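Sim demos for a sorting task: how many before you train?

gumleaf_ctrl
March 22, 2019
Been at this in Iltar every night after work. The task is paper sorting, three bins (RETURNS, GENERAL, RECYCLE), one arm, and I'm teleoperating the lot. I've got 759 demos saved and 17 I've flagged as rubbish, so 776 all up. The policy still dithers over the bins like it's choosing a biscuit.
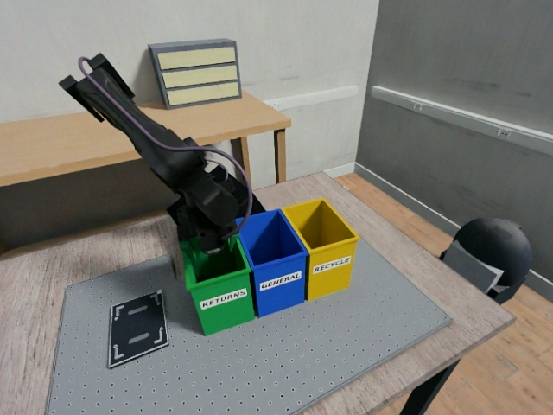
My hunch is I'm too tidy. I drive nearly the same path every time, so it's got no idea what to do once it drifts off a bit. Should I be starting from odd poses on purpose?

Vustusell
Yep, odd poses. And don't bin the 17! Fumbles where you recover are gold — I trim off the bad bit and keep the recovery.

Toivonen_fan
Gotta disagree there. Trimmed demos start mid-motion with weird velocities and my last run got worse with them in. I'd leave them out and record fresh ones. Also, which cameras are you feeding it? If it only gets the room view I reckon it can't judge the drop.

gumleaf_ctrl
Both, room and wrist. The wrist one is super wide so everything bends, but I like how much of the bins it picks up. 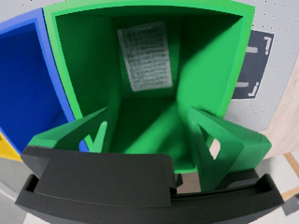

Wrist cam, over the green bin with a sheet of paper in it.

Vustusell
Okay, that's plenty of view. Are you randomising the bin colours? I'd bet it's learnt green and ignored the labels completely.

gumleaf_ctrl
Nope, same colours in every single one. Bugger.

Toivonen_fan
I wouldn't touch colours yet, change one thing at a time. Try 2 starting poses first, same bins, then compare.

senico_pete
Agree with Vustusell on the colours, but save a copy of the old set before you go fiddling. I overwrote mine in December and I'm still dirty about it.

gumleaf_ctrl
Copying it now. Poses tonight, colours after that.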